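Nernach Pen Works open day, September 18, 1999

I have been looking forward to this one since the notice went up in August! Nernach opens its doors to the public only once in a while, and anyone who has ever hoarded pens in a kitchen drawer should go at least once. It took me 2 hours to drive out there, the last stretch on gravel, and I would do it again tomorrow.

You sign in at the front office, get a sticker for your jumper and join whichever group is leaving next. Ours started in the moulding shed, where the barrels come out in long trays and the whole place smells faintly of warm plastic. Our guide had to shout over the Moltis machines (there's a row of them down the left wall, painted a lovely old hospital green) but she knew her stuff and didn't mind questions. I asked far too many. Apparently the colour of a cap is the fussiest part of the job, and they'll throw back a whole tray of blues if it doesn't match the sample card.

After that came the ink room, which you look at through a window, and then the testing bench, my favourite of the factory bits. Pens are clamped over a slow roll of paper and left to draw loops. The guide tore off a strip for each of us and mine is already stuck to the fridge.

Morning tea was in the staff canteen - lamingtons, egg sandwiches, a big urn of tea - and from there we wandered across to the old Quezada cottage, where the hands-on tables were set up. I'd nearly skipped it, thinking it was for the kids. What a mistake that would have been! There were pen holders to fill and mixed pens to sort, and you could sit as long as you liked.

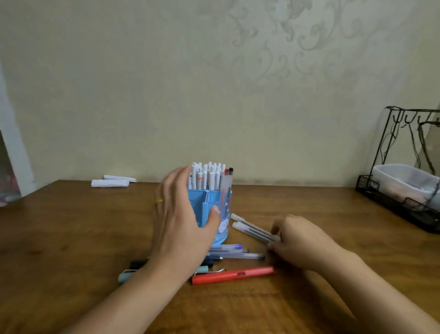
I got completely absorbed. Retractables are easy, they'll stand up together anywhere, but the gel pens want to roll off on you and it pays to lay them side by side and keep a hand on them until you've decided where they're going. A holder that turns makes a big difference too. You can fill the side facing you, give it a nudge and start on the next bit without getting up. I've come home determined to do the same with the mess beside our telephone, where everything currently lives in a jam jar.

A woman at my table was sorting strictly by cap colour and wouldn't be talked out of it. I went by type, clicky ones first, then the ones with caps. We compared notes and agreed to differ.

The shop is in the old loading bay. Seconds were going for 85 cents each and I bought more than I'll admit to here, plus a refill pack for the Trastine gel pen I've had for years and could never find refills for. There is also a display of old catalogues, one of them 284 pages long, with every nib and refill drawn by hand. I could have spent the whole afternoon on that alone.

A few practical things. Parking is on the grass and gets soft near the fence. Wear closed shoes or they won't let you into the moulding shed. The sign at the gate said they stop at 200 visitors for the day, so go early, and bring cash for the shop.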